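Is the Florkus towing package worth $636?

The Whitlock dealer wants $636 for it on a used SUV. I tow a small trailer 2 times a year. Real need or padding? 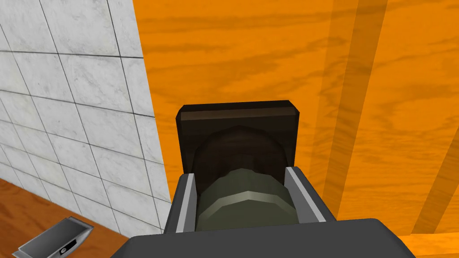

Gripper holding an object

Answer 1
Padding, mostly. Ask what's in it — mine was a hitch and a wiring plug.

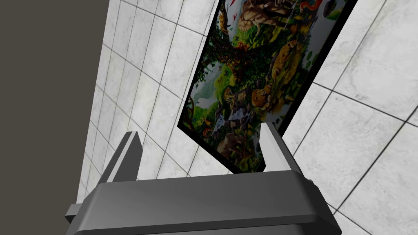 Gripper open

Answer 2
Depends on the cooler. I drag a boat up the Tevovwood grade at 54 mph and wouldn't skip it.

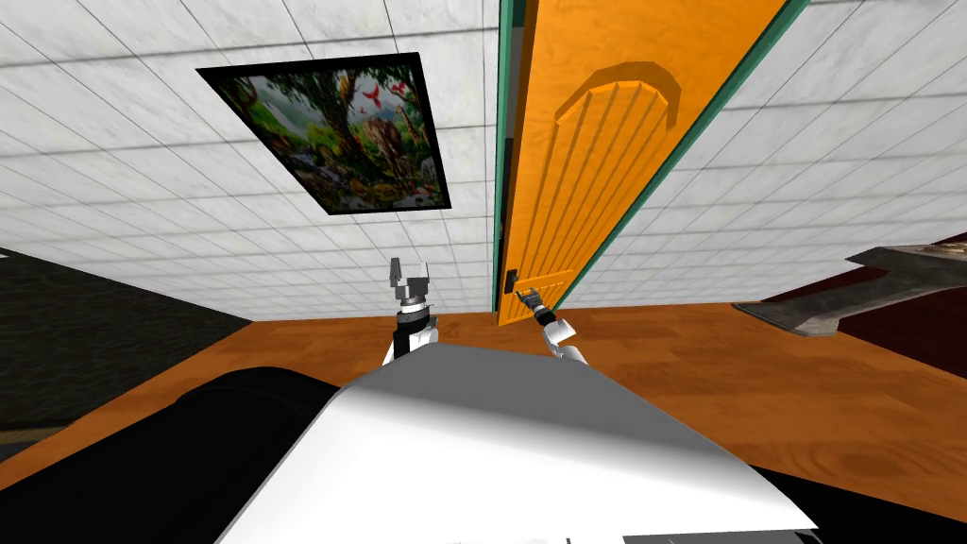
Still, I'd want the parts list in writing before paying. "Package" can mean anything.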